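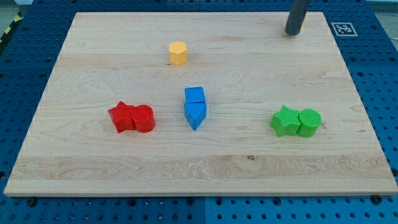 January, workshop notebook. Back bedroom door at the Ranjbar house, continued.

Started 8:15. Door came off yesterday and spent the night flat on the horses with a blanket under it. Checked it for twist again this morning with the two long straightedges and got the same answer as before: top hinge corner is high by a fat eighth, the rest is close enough to flat. I'm not going to try to take that out. We can move the stop on the latch side to meet it.

Hinge side first. The old mortises are too deep from at least two earlier rounds of work, and someone packed the middle one with folded cardboard. Cleaned all three out, squared the corners, and glued in pine fillers cut a hair proud. Left them clamped until after lunch. Elaheh Asadi had suggested epoxy filler for the top one, where the wood behind the screws is chewed up. I drilled those three holes out and plugged them with dowel instead. If they don't hold I'll go her way.

While the glue set I worked on the jamb. Plumb on the hinge side, out by 3/16 at the head on the latch side. Pulled the casing and found two shims had dropped. Reset them and put one long screw through behind where the stop will cover it. Now out by less than 1/16 and I left it there.

Trimming: the door has been rubbing at the head, and somebody planed the bottom to fix it, which did nothing except open up the gap at the floor. Took a strong 1/16 off the top edge with the block plane, working in from both ends so the stile wouldn't split out. Five-degree bevel on the latch edge. Sealed the top and bottom edges with two thin coats of shellac. The bottom had never been sealed at all.

Hung it at 2:40. Swings free and stays where it's put at half open. It drifts slightly from about 34 degrees toward closed, so the top hinge may want a strip of card behind the back leaf. Will look again when the heat has been on in that room for a few days.

Latch: the old strike sits too low by the thickness of the plate. Moved it up, patched the bottom of the old mortise, not painted yet.

Costs so far:

- Hinges, three, Bornus, plain steel: used the set we had
- Threshold and sweep from Cliltero: $34
- Quote from Isevano for a new slab made to the old size: $470 without delivery, $415 if we take it unprimed

I don't see a reason to buy the slab now. The owners asked for the number, so I'll pass it on along with what's been done. They were also told $4,000 by somebody to replace every interior door upstairs. There are five, and three of them only need their screws tightened and the paint scraped off the hinges.

Still to do:

1. Move latch-side stop, leave a dime's gap for paint
2. Prime the patches, including the hinge fillers
3. Fit sweep. Cut it after the rug is back down
4. Closet door in the same room binds at the knob. Measure before touching it, the floor may be the problem there

Elaheh, the good 1 1/4 chisel has a nick near the left corner. My fault, there was a broken screw under the cardboard. I'll regrind it tomorrow, please use the other one until then.

Swept up and out at 4:30.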